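Speaker notes - "What are we paying for when we pay for practice?"
Evening session, 25 minutes plus questions. Slides are numbered as in the shared deck.

Slide 1. Title

Wait for the door to close. Say who I am, skip the biography. Start with the question: how many people here have sat through a training day and come out certain it did them no good? Hands up. Leave the hands up for a second.

Slide 2. Three stills, leave them up while talking

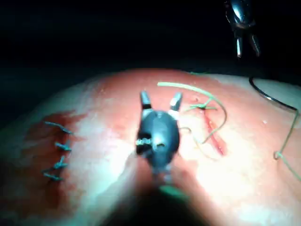
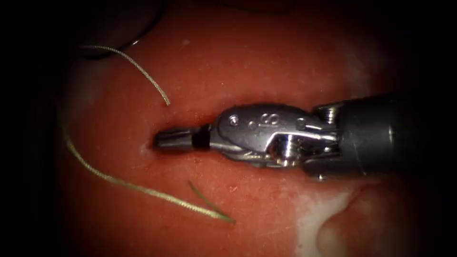
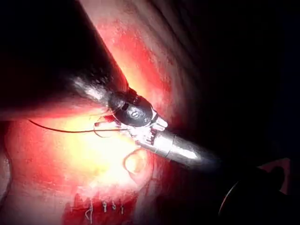

Slide 3. The claim

Every trade with a training budget tells the same story. People practice, people improve, the work gets better. I believe the first part. The second I believe on good days. The third is where I want to see the paperwork, and the paperwork is usually a satisfaction form handed out next to the coffee.

Read the line from the Dasar brochure slowly: "Skills that last a career." Ask what would have to be measured to print that. A career is thirty-odd years. The brochure is two years old.

Slide 4. The Lundo numbers

Lundo is proud of these, so be fair to them. They put 643 people through a two-day course and tested them at the end. Scores went up. Good.

Then they invited everyone back six months later, and 279 came. The published average is for those 279. Pause here. Who comes back to be tested on something they learned six months ago? I would guess the ones who kept it up. I can't prove that, and Lundo can't rule it out, which should bother them more than it bothers me.

If somebody objects that low return rates are normal - yes, they are. That makes it a common problem. It is still a problem.

Slide 5. The test looks like the course

Chowdhury's course teaches a set of tasks, then tests the same tasks, in the same room, on the same equipment. Going faster on the second afternoon tells me people got used to the room.

Story about my driving test goes here if time allows. Cut it if we started late.

Slide 6. Price

Almost 4,000 per head for the full package. The short version costs 200 and covers the first morning. I asked what the difference in outcome was and got a very nice reply about networking. Don't do the voice.

Slide 7. What Ákos Pap tried

Credit him by name, he is in the room in September and may be in the room tonight. He ran the plain comparison at Sova: half the intake got the course, half got the same hours off to practice however they liked, and the people doing the scoring weren't told which was which. The gap was small. He says so in the first paragraph, where I can find it.

I have complaints about this one too. One site, one intake, and the practice group plainly talked to the course group at lunch. Say that before someone else does.

Slide 8. What I'd ask before signing

- Who dropped out, and did you count them?
- Was the final test something people hadn't rehearsed?
- Did anyone look again after half a year?
- What did the comparison group do with their time?

Slide 9. Questions

Someone will ask if I'm against training. I'm against buying it on trust. Keep the answer short and take the next hand.

Spare slide 10 has the Lundo table in full. Only show it if asked, the type is tiny.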